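October, bench notebook, tower refurb job
Entry started 1045

Second go at the Dell. Ó Briain's note from the last round says this model comes apart "without tools, in minutes." I have my doubts about the minutes. The side panel is off and the cooler is out, so the processor is sitting bare in its socket. I don't love leaving it like that any longer than I have to, and I'd prefer the next person not lean over it with a coffee.

Senan Moynihan reckons the whole batch is worth upgrading and selling on through Berkby. Maybe. The Mimen price sheet allows $600 for parts and I can't see where that figure came from. Nothing on it for thermal paste or fans, and nothing for labour, as usual.

Case is lying on its side on the slatted table, power supply along the bottom of the interior. The hard drive is still in its bay under the blue latch. Leave it there until someone confirms the wipe. I was told it had been done. I was told that about the last one as well.

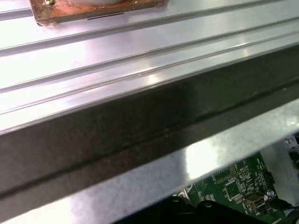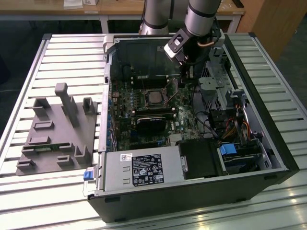 Second picture: Dell tower on its side, panel off, processor in the socket with no cooler on it.

Cables from the drive cage down to the bay: black, red, yellow, orange. Kinerwood's sheet says to label every one before unplugging. I'll label the 2 I don't trust myself to put back and leave it at that. If the colour of the tape matters to anybody, they can write it on the whiteboard.

The black shroud below the socket can stay on for now. Ó Briain wants it off to "improve airflow," which I'd believe if there were a single before and after temperature in his notes. There isn't. If we try it, we log both, same load, same room.

To do:
- paste and a cooler that fits this socket (check the hole spacing, don't take the listing's word)
- read the supply label properly and copy the ratings in here
- ask Senan who signed off the wipe
- memory test overnight before anyone calls it a good board

Not putting a grade on this one yet. The sheet wants one by end of shift, so I've pencilled in a question mark.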